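Print this page | E-mail this page

TELLVILLE PUBLIC LIBRARY
Board of Trustees
Minutes of the Regular Meeting, December

The meeting was called to order at 6:05 p.m. in the downstairs reading room. Lieselotte Petersen presided. Hartmut Böttcher recorded the minutes. A quorum was present.

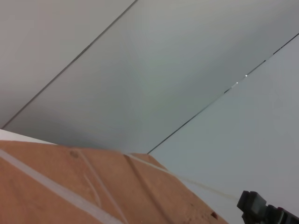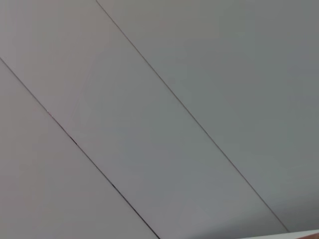 Taped cardboard box (first photo); ceiling panels (second photo).

1. Approval of Minutes

The minutes of the November meeting were presented. Mr. Böttcher noted a correction under Item 4, where "Sosa Street entrance" should read "Sosa Street book drop." The minutes were approved as corrected.

2. Public Comment

A resident of Nusar Road asked whether the library would again lend snowshoes this winter. The Director replied that the snowshoes are in the catalog and may be borrowed for one week at a time, with no renewals while a hold is pending. The resident also asked that the large-print mysteries be moved to a lower shelf. The Director will review the shelving with staff.

A second resident spoke against the current limit of two hours on the study rooms. Ms. Petersen thanked the speaker and stated that the limit would be taken up under New Business.

3. Director's Report

The Director reported 1015 items checked out through the Sosa branch during November, an increase over the month before. Most of the increase was in picture books and in audiobooks on disc. Checkouts at the main library were level.

The summer reading survey has closed with 351 responses. Parents asked most often for a later story time on weekday evenings and for more nonfiction for readers in the early grades. Several responses asked that the reading log be shorter. The full survey is available at the front desk.

The new catalog search, supplied by Vedeo, has been running on the public computers since October. Staff have reported two problems to the company. Searches for authors with accented names sometimes return nothing, and holds placed late in the evening do not always show the right pickup branch. Vedeo has acknowledged both. Until they are fixed, staff are checking the evening holds by hand each morning before opening. Mr. Böttcher remarked that his own name could be used as a test of the first problem. The Director said it already had been.

The children's desk will be closed at noon on two days in January for staff training. Signs will be posted and the phone message changed.

4. Financial Report

The financial report for November was received and placed on file. Spending on books and materials is in line with the budget. Heating costs are over the amount planned, and the Director expects to request a transfer from the contingency line in February.

A gift of $400 was received from the Sosa Garden Club for books on native plants. Motion by Mr. Böttcher to accept the gift with thanks. The motion was seconded and carried. The Director will send a letter to the club and will add a gift plate to each book.

5. Old Business

a. Overdue fines. The Board continued its discussion from November on ending fines for children's and teen materials. The Director gave a summary of fines collected over the past three years and pointed out that many small balances are never paid and keep the card blocked. One trustee was concerned that popular books would be returned late more often. Another asked if lost items would still be billed. The Director confirmed that they would, and that the card would remain blocked until the item was paid for or brought back.

Motion by Ms. Petersen, with the gavel passed to the Vice Chair for the vote, to end overdue fines on children's and teen materials beginning in January, and to clear existing fines of $25 or less on juvenile cards. The motion was seconded and carried, with one trustee opposed. The Board will look at return rates again in June.

b. Book drop. The hinge on the Sosa Street book drop has been replaced. The Director asked that the old unit be kept for parts. There was no objection.

c. Parking. The letter to the town on the faded crosswalk has been sent. No answer had been received as of the meeting.

6. New Business

a. Study rooms. The Board discussed the two-hour limit. The Director explained that the rooms are full most afternoons from 3:00 p.m. until closing but are often free in the morning. It was agreed that the limit would remain in the afternoon and evening, and that morning users may stay on if no one else has signed up. No change to the written policy is required, as the present wording leaves this to staff. The Director will have the sign on the doors reworded.

b. Local history collection. Mr. Böttcher presented a request from the Nusar Historical Society to place its bound newspapers at the library on long-term loan. Trustees asked about insurance, shelf space and who would be allowed to handle the volumes. Mr. Böttcher said the Society would keep ownership and would prefer that the volumes not leave the building. Motion to table the request until a draft loan agreement is ready. The motion was seconded and carried. Ms. Petersen and the Director will meet with the Society.

c. Holiday hours. The schedule of holiday closings was approved as printed in the packet. Items may be returned to either book drop while the library is closed. No items will fall due on a day when the library is not open.

7. Correspondence

A thank-you card from the second grade at Tellville Elementary was passed around. A letter from a patron on the noise of the hand dryer in the upstairs restroom was read. The Director will ask for a price on a paper towel holder.

8. Items for the Next Meeting

Draft loan agreement, Nusar newspapers
Update from Vedeo on catalog problems
Election of officers
Review of the meeting room policy

9. Adjournment

There being no further business, a motion to adjourn was made and seconded. The motion carried and the meeting adjourned at 7:50 p.m.

Respectfully submitted,
Hartmut Böttcher, Secretary

Recent items

Board of Trustees Minutes, November
Board of Trustees Minutes, October
Study Room Policy
Borrowing Rules and Loan Periods
Snowshoe Lending: Terms of Use

Contact the Library | Copyright Tellville Public Library | Back to top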